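Hastisa opens its doors in Brusten, and you're all invited
2023-06-18

Well, we finally did it! After nine years of selling at other people's markets, I'm opening a shop of my own. Hastisa, my little secondhand kitchenware store, opens in Brusten this September, two doors down from the old Mutaser bakery (yes, the one with the cinnamon rolls).

I started out with a folding table and a trunk full of my aunt's dinnerware, and I really thought I'd be done in a summer. Then people kept asking when I'd be back, so I kept coming back.
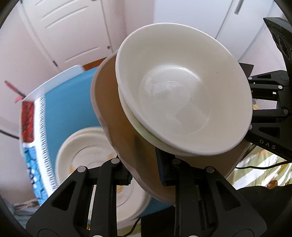

Opening week is going to be fun. The first 68 customers get a free tea towel, printed for us by Hosoda, and there's coffee on all day. We're also running a swap shelf: bring in two pieces you never use and take one home, no charge. Chips are fine, cracks are not, sorry!

The shop has room for roughly 90 feet of shelving, which sounds like a lot until you try to fit soup tureens on it. I'm still buying too, so if you're clearing out a house, please get in touch before you haul everything to the dump.

Press are welcome to stop by early for a look around. Just send a note to the shop through our contact page and I'll put the kettle on.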